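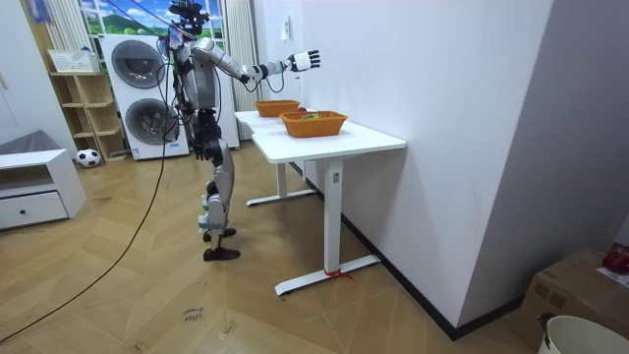

I came into February with one job on my list, which was to decide whether we keep the five-fingered hand or go back to the plain old Celtgate gripper that everybody knows how to fix. I said I'd have an answer by Monday. Reader, it was not Monday.

Some background for anyone who wandered in from the sourdough posts. We've been borrowing time at Tumgate, where Amna Sethi runs the humanoid bench, and she let me loose on the sorting task they use for trying out new bits. Fruit goes in one basket, office supplies go in the other. It sounds like something you'd give a toddler and it has eaten most of my month.

The Celtgate is a parallel gripper. Two flat pads, open, shut, done. I've got a soft spot for it because it was the first one I ever wired up on my own, and on boxes it's lovely. The trouble starts with anything bendy or round, where you have to come in at exactly the right angle or the thing squirts out sideways and rolls under the furniture (I spent a good part of one afternoon on my hands and knees with a torch).

The hand is a Plonel, and it's a different animal. More joints, more cable, more settings, and a manual written by someone who clearly hates me. Saqib Durrani had already done the mounting by the time I turned up, bless him, so all I had to do was sit with the laptop and get the fingers to agree with each other.
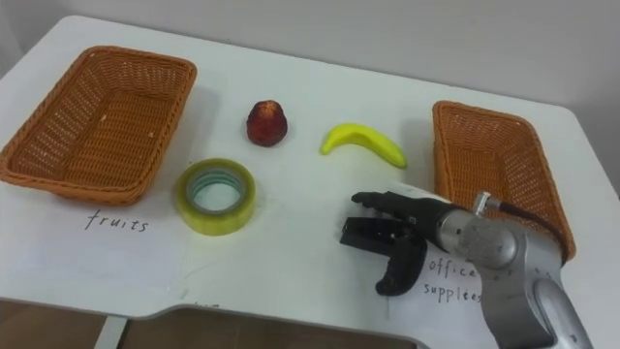
Fruit, tape and two empty baskets. The spelling on the right-hand label is "supplees" and I'm leaving it.

My first proper mistake was the grip force. The Plonel takes a number from nothing up to 2000 and I'd assumed, as you would, that somewhere in the middle was sensible. Nope! Halfway up and it grabs like it's hanging off a cliff. I crept down in little steps and ended up at 475, which holds the banana nicely and doesn't leave dents in it. Adeel Bhutto likes it a bit higher for the tape. We've agreed to disagree and saved two profiles. 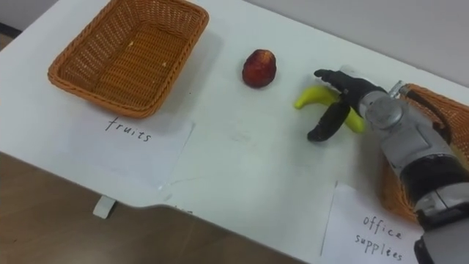 5 min read

So, bananas. I'd have bet money on the banana being the hard one, what with the curve. With the Plonel it's the easiest thing on the table. You bring the hand in from the side, get something over the top and something underneath, and the shape does half the work for you. With the Celtgate I had to line up square across the middle every single time, and if the banana was lying at a funny angle the whole wrist had to go round to meet it, which is slow and makes a noise I don't care for.

The round red fruit is where the Plonel made me swear. Fingers closing at slightly different speeds will nudge a small round thing away before they've got hold of it. Mehwish Qureshi spotted what I was doing wrong from the other side of the room: I was closing everything at once, when the thumb wants to be in position first and wait there for the others. I changed the order and it was a different hand. I'd been fiddling with the force for two days by then. Thank you Mehwish, I owe you lunch.

Then there's letting go, and I hadn't given that a moment's thought before this. The Celtgate just opens and whatever it's holding drops straight down. The Plonel has to uncurl, and if you do it too fast a fingertip catches on whatever's already in the basket and brings it along for the ride.
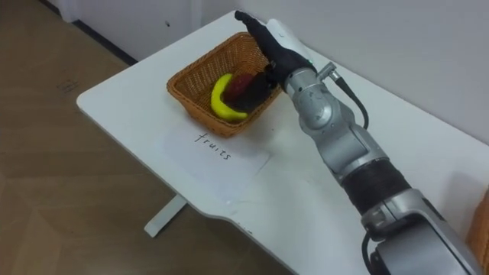 I slowed the opening right down and had it go lower before letting go, and that seems to be the way. It costs a bit of time on each item. Shoaib Afridi thinks we can win some of it back by starting the arm moving before the fingers are fully open, and he may be right, but he can try that one on his own shift.

Cameras next, briefly, as people keep asking. The head view is good for seeing which thing is where and rubbish for seeing what the fingers are up to once the arm's in the way. We've got a little Baloch wrist camera waiting in its packet and I want that fitted before I touch any more settings.

Where I've landed: the Plonel stays on for the fruit and the odd shapes, and the Celtgate goes back in its drawer until somebody gives me a job full of boxes. I do miss how simple it was. If any of you have run a Plonel on anything floppy, cloth especially, please leave me a comment with your closing order, as that's what Amna wants us trying next.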